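Thread: Phone search and consent in Keane v. Saker – standard on appeal?

kartha_j
Plaintiff says officers searched her phone at the stop without a warrant. The district court granted qualified immunity. Is consent reviewed for clear error?

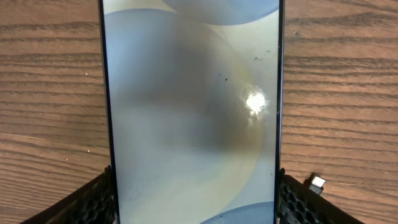

Reply 1 – Moodley_B
Voluntariness is a fact question, so clear error. Immunity at summary judgment is de novo.

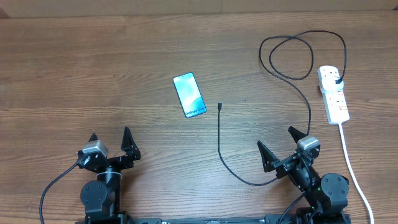
It also matters whether she raised scope of consent below. I see 17 pages on voluntariness and one footnote on scope.

Reply 2 – alcantara_p
Disagree on the footnote. Docket entry 111 argues scope in full.

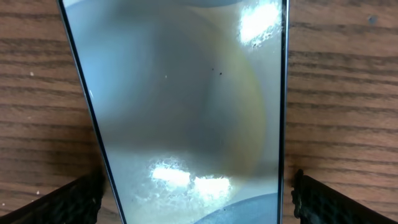 The extraction log at entry 533 postdates the stop by hours, and a roadside "yes" doesn't obviously cover that.

Reply 3 – Moodley_B
Entry 111 was struck in August. Not in the record.

Reply 4 – kartha_j 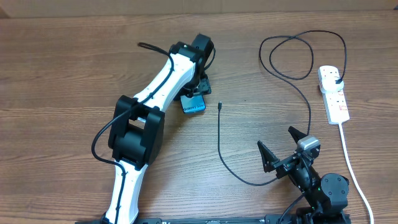 Struck for length, then refiled. I would still brief both points. Scope turns on what a reasonable person would have understood, and small physical details get litigated – a phone left on a bare wood tabletop reads differently from one in a hand. Refiled version is entry 540-something, will check.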